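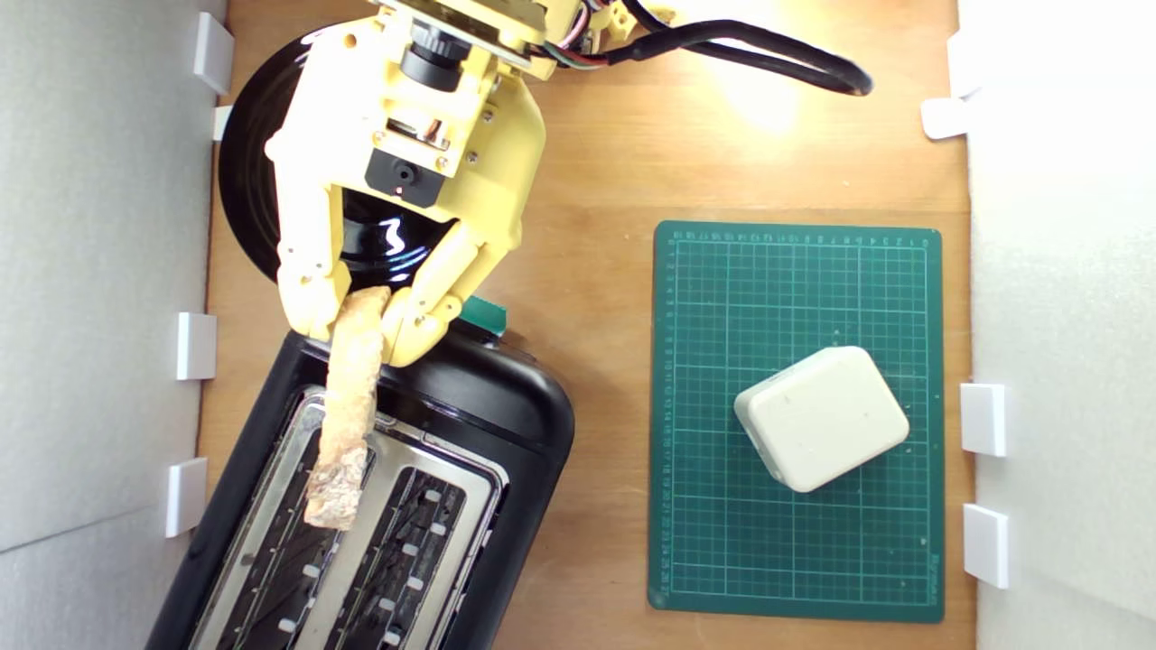
Figure 2. A narrow strip of toasted bread at the left slot of a black two-slot toaster, with a round black plate beside it on the tabletop.

3.2 Why bread, and why strips

Of all the everyday foods we considered for the Sakdale kitchen tasks, toast turned out to be the richest. A slice of bread changes more in a few minutes of heating than almost anything else in a breakfast: the surface stiffens, the color deepens unevenly, and the crumb becomes rough enough to shed at a touch. We find this wonderful material to study, and it costs next to nothing!

We cut the bread into long strips before use. A whole slice fills a slot from end to end and leaves little to decide. A strip leaves plenty. It can go in upright, lean to one side, or slide along the slot until it rests at one end, and each of these gives a different pattern of browning. The strip in Figure 2 is pale golden with darker patches, a mix we came to call "mottled" in our notes. Mottled strips were graded separately from evenly browned ones in the Torna set.

The full set holds 224 strips, cut from two kinds of loaf. Stullevix is a dense sandwich bread with a tight crumb; Zulu is lighter and more open. Both were bought sliced and stored in their own bags at room temperature. Strips that had torn during cutting were kept if they still stood up by themselves — a bent strip is a perfectly ordinary thing to meet at breakfast, and we wanted the set to have some.

3.3 The toaster and the table

The toaster has a brushed stainless steel top panel with two long openings. Small guide clips line the inside of the slots, and they matter a good deal for narrow pieces. A full slice is held straight by the clips on both faces, while a strip may touch only a few of them. We set the browning dial to 2 for the Zulu strips and left it there for Stullevix as well, so that differences in color could be traced to the bread.

The plate is glossy and black. Crumbs show up on it beautifully, which made it easy to compare how much each loaf shed. It also reflects the overhead light, so color grading was always done with the strip lifted clear of it. The tabletop was wiped after every seven strips and the crumb tray emptied at the same time. Grades for the two loaves are given in Section 6.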